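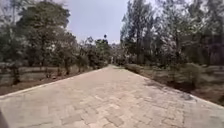 Path walk-through, Kivik grounds: checklist and my comments

Date: Jan 15, 2022
Route: main paved path, out and back on foot

1. Paver surface: OK
Nice and even underfoot, I'm happy to say. I shuffled my boots along the worst-looking joints (very scientific!) and nothing rocked or clicked. The dark patches are only a colour thing as far as I can tell, so I've left them off the repair list.

2. Dust and grit: NEEDS WORK
It's dusty pretty much everywhere, and on a dry day that's slippery under smooth soles. Please book a sweep with Penner before the next open day. A stiff broom will do, and no hosing please, we'd only make mud.

3. Curbs: OK
I walked both sides and didn't find a chip worth writing up. One spot on the Gorita side has soil creeping up close to the top, so I've put a dab of chalk there. Scrape it back when you're passing with a shovel.

4. Reddish streak down the brick stretch: WATCH
It runs down the middle and it's about as wide as a wheel track. I'd like to know if it's soil or a proper stain, so could somebody try the Trostix cleaner on 2 or 3 bricks at the edge of it and let me know? If it lifts, great, we'll do the lot.

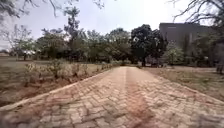

Brick stretch with the streak, shrub bed on the left.

5. Shrubs: NEEDS WORK
Oh, they look thirsty. The scraggly one worries me most, and I'd give it a deep soak and a light trim and then see how it goes. None of them are over the curb, so no trip or poke hazard.

6. Weeds and dry grass in the bed: MINOR
Just a few tufts. Pull them by hand, it's a ten-minute job.

7. Trees beside the path: OK
Had a good look up for dead limbs and saw nothing hanging. The shade is lovely, too!

Score: 11 out of 12 on the slip and trip sheet, with the point lost for grit. I'll walk it again in June and bring the long level this time.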